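Je plie du linge depuis toujours et je déteste ça. Alors, quand Kindale a publié les essais de son bras de table, j'ai tout lu d'une traite, jusqu'à minuit passé. Et je suis emballée !

Les machines savent-elles enfin faire nos corvées ? Un peu, oui, et c'est déjà énorme. Sur 4 000 essais, 2 485 ont abouti sans aide humaine : débarrasser un plan de travail, ramasser un chiffon, ranger un câble. Il y a deux ans, la même équipe en annonçait 800. Je connais des colocataires moins fiables (j'en ai été une).

Ce qui me passionne, c'est la table elle-même. Une surface lisse, du bois qui brille, quelque chose de souple posé dessus : pour nous, rien de plus banal. Pour une machine, chaque reflet complique la lecture et chaque pli change la forme de l'objet à saisir. 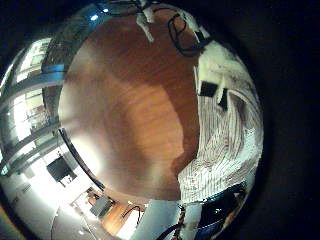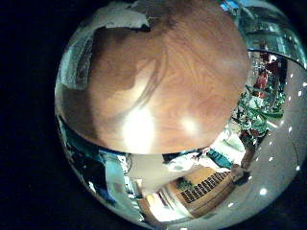

*Dernière modification : avril, 16 h 40 – Laiba Khattak*

À l'atelier, on va plus vite. Chez Umico, les pièces arrivent toujours dans le même sens et la pince travaille des heures sans broncher. À la maison, tout bouge, tout traîne, le chat passe. Je ne confierais pas encore ma vaisselle à un bras, et le prix reste absurde pour un foyer ordinaire. Mais essuyer une table, trier trois bricoles, tendre un torchon ? Je signe demain, quitte à repasser derrière !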